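The Man Who Reads Other People's Soup

Wagner Bezerra keeps 563 handwritten recipes in a metal filing cabinet in his hallway, and he will tell you before you have your coat off that most of them are bad.

"People think a family recipe is good by law," he says. "Then you cook it. Somebody's grandmother was boiling cabbage for three hours and the whole family was too scared to say anything."

Bezerra, a retired proofreader, has spent 11 years collecting the cards, notebooks and backs of envelopes that turn up in house clearances. He buys them by the box from Goltard, a secondhand dealer two streets over who used to throw them out and has since discovered that he can charge for them. Bezerra takes this as a personal betrayal. He still goes every week.

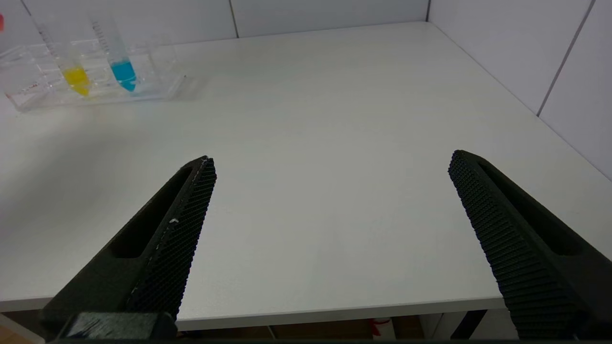 "A pinch of the usual"

The trouble with the cards, he explains, is that they were written by people who already knew how to make the dish. One soup from February of an unknown year reads, in full, "onions, the bones, as before." A cake recipe gives the oven setting as "Ruth's." He has tried that cake at four temperatures and has opinions about Ruth.

I ask whether he writes the missing parts in. He looks at me as if I had suggested coloring in a church window.

"Never on the card. I have a separate notebook for my complaints."

The notebook is on its third volume. I am allowed to read a page, which concerns a fish pie and uses the word "cowardly" twice.
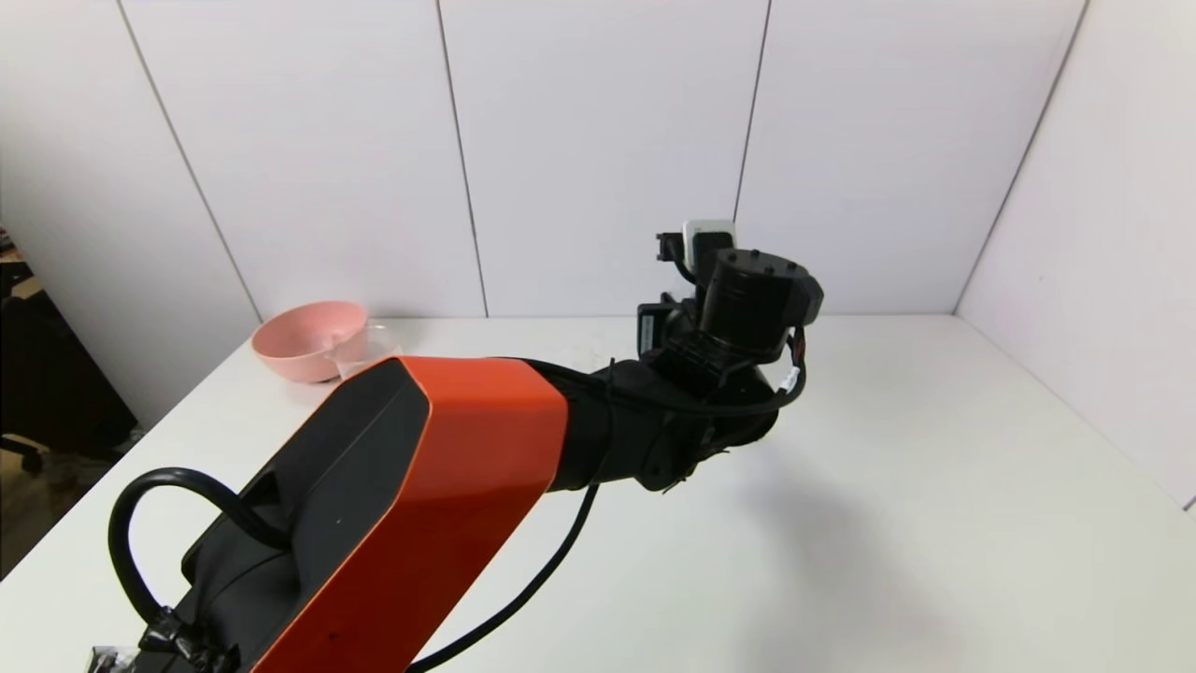
The Ciltivska problem

His prize is a set of 53 cards from a boarding house called Ciltivska, all in one slanting hand, all apparently written by a cook who hated the guests. Portions shrink from card to card. Butter becomes margarine, and margarine becomes "grease the pan if you must." On the last one, a rice pudding, the instruction for raisins is "one each."

"I made it exactly," Bezerra says. "One raisin each. We had six people to dinner. My brother-in-law didn't get his and he still brings it up."

He mixes the puddings by hand, in whatever bowl is clean. He has been given good bowls over the years and says they make him nervous. Plastic bounces. 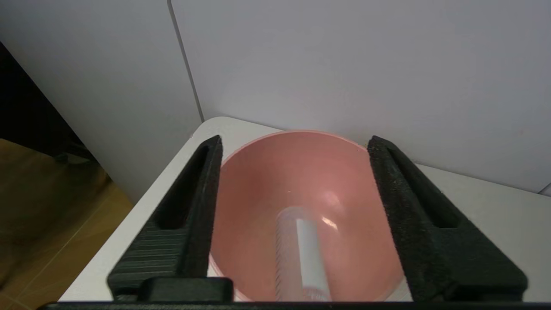 Pink plastic bowl on a white tabletop.

The only person who has cooked more of the collection than Bezerra is his neighbor, Alvar Løken, who wandered in to return a ladder and stayed for lunch. Løken is the official taster, a title he gave himself. He rates dishes on a scale whose top mark is "fine."

"The pea thing was fine," Løken offers from the other end of the room. It is the only time he speaks during the first hour. Bezerra writes it down.

They disagree about salt, about soaking beans, and about whether a recipe that calls for nearly 300 cloves is a misprint or a threat. Løken wanted to try it. Bezerra, the proofreader, holds that there is a zero too many and possibly two. The card has been moved to the bottom drawer, where they have agreed not to discuss it at meals.
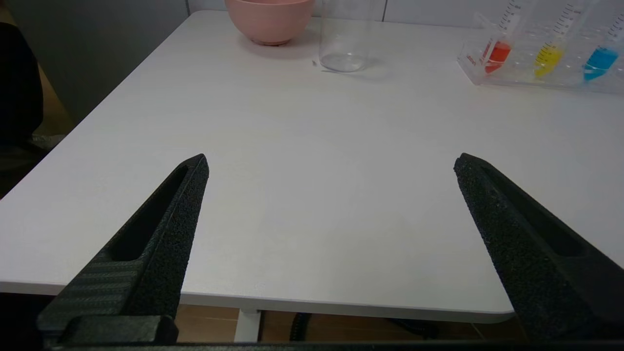
No plans for a book

A publisher, Clindska, wrote to ask whether he would pick out the best of the cards for a cookbook. He replied that he would rather pick out the worst. They haven't written back, and he checks the mail with what he insists is no particular interest.

What would go in first, if they did?

"The jellied ham. It takes two days and it tastes like a wet envelope. But she wrote at the bottom, 'Everyone had seconds.'" He puts the card back in its sleeve and shuts the drawer with his knee. "I would like to have met everyone."

Then he asks if I am staying for lunch. Løken has already sat down. It is the cabbage.

Related
Phan's Bakery and the Great Rye Argument
What to Do With a Dead Aunt's Spice Rack
Letters: Readers Defend Margarine
Eating Alone, and Other Quiet Luxuries

Contact us | Copyright 2026, all rights reserved | Back to top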